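Speaker notes: the Trilach cable kit, what we offer and what it costs you in time
Lunedow, product talk, 15 minutes with questions

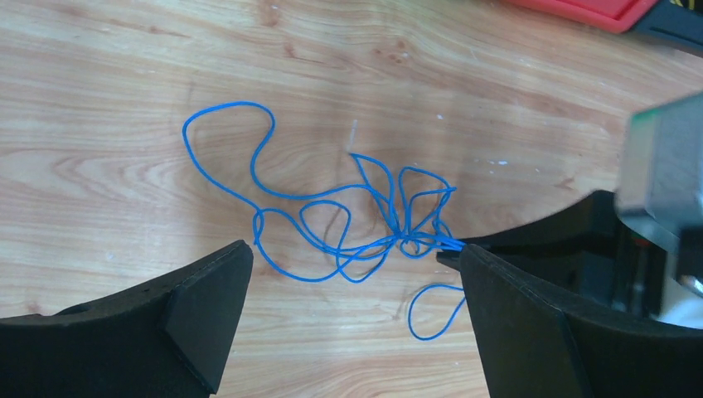

What does a customer get when they order the kit?
Two gripper fingers with foam pads, one small wrist camera, the software license and one day of training at your own site. The arm is not included.

Start slowly here. Many people in the room know arms very well but have never tried to pick up a cord with one. Say that a box keeps its shape when you touch it, and a cord does not. Let them look at the blue cord for a moment – the loops, the crossings, the knotted part on the right.

Next point, the fingers. The foam is black and a little rough. It presses softly, so thin cord is not damaged, but it wears. We recommend new pads after 4,000 grips. Pads are sold in sets and you can change them without tools. Pass the sample pads around now, and ask to have them back.

Then the trial at Vonoddale. They sort used cables by hand and wanted to know if the kit can take over the easy part. After 2 weeks it finished up to 80 percent of the loose cords without help. Tight knots still went to a person. Say this number clearly and do not make it bigger.

If somebody asks about price: the list is on the Priedītis desk near the door. They sell and service the kit for us in this region.

If somebody asks about very shiny cords, answer that we have not tested enough of them. The July update should improve this, but I prefer not to promise.

Last slide – contact address, leave it on the screen during questions.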